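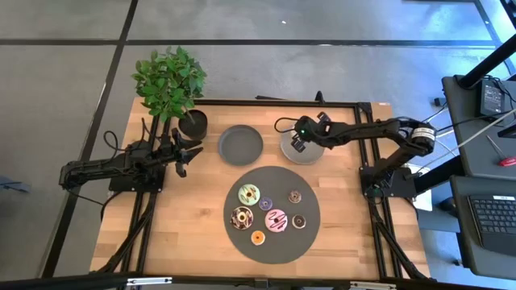

Onni Rautiainen wrote to us after the October reading evening that he had laughed out loud at a riddle his grandmother used to tell, and then spent the whole night trying to work out why it only works in one dialect. We would love to hear from more people with that kind of problem!

The Nazari Riddle Project is looking for participants. We are putting together a collection of riddles, tongue twisters and household wordplay as people really say them at home, and we need speakers, listeners and a few patient transcribers. You don't need a degree in linguistics, and you don't need to think of yourself as funny. If your family has a joke that falls apart the moment you translate it, you are exactly who we want to meet.

Our starting point is a little riddle book printed in 1871, which most of us have now read far too many times. It has 100 riddles in it, and a surprising number still get told, usually with the ending changed. We want to know what has happened to them (and what has replaced them).
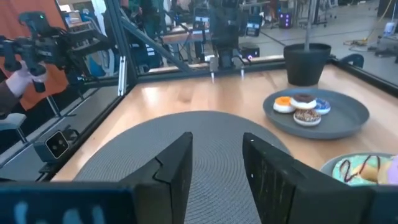
Speakers come in for a session of two hours. You tell us riddles you know, we read you 10 from the old book, and you guess, groan or correct us. There are no wrong answers, and the groans are useful too, so please don't hold back. We also ask everyone to make up one riddle on the spot about something ordinary, say a donut with blue frosting, and it's wonderful to hear how differently people go about it. Some start with the rhyme, some with the trick, and some just talk until a riddle falls out.

Transcribers work from the recordings, at home or with us at Adar House. You should be comfortable typing in English and willing to write down what was said, including the false starts. We'll teach you our notation in an afternoon. If you also read an older form of any language, tell us, we will be thrilled.

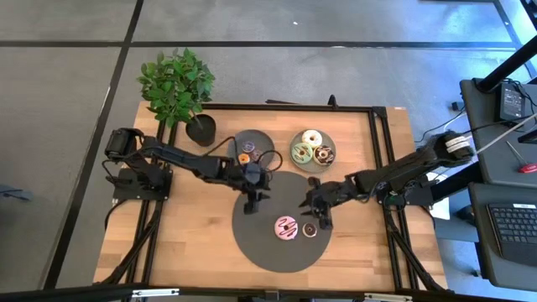

Could I bring my sister, asked Brigid, when half of our riddles need two people to tell them? Yes, please do! Pairs and whole families are welcome, and we'll record you together. Children can join with a parent in the room.

Travel costs are covered and speakers receive a copy of the finished collection, which Adus Press will bring out. You decide whether your name appears beside your riddles.

To take part, send a short note to the Nazari Riddle Project, Adar House, by 16 Nov 2018. Tell us which languages or dialects you grew up with, whether you'd like to speak or transcribe, and one riddle. Leave out the answer.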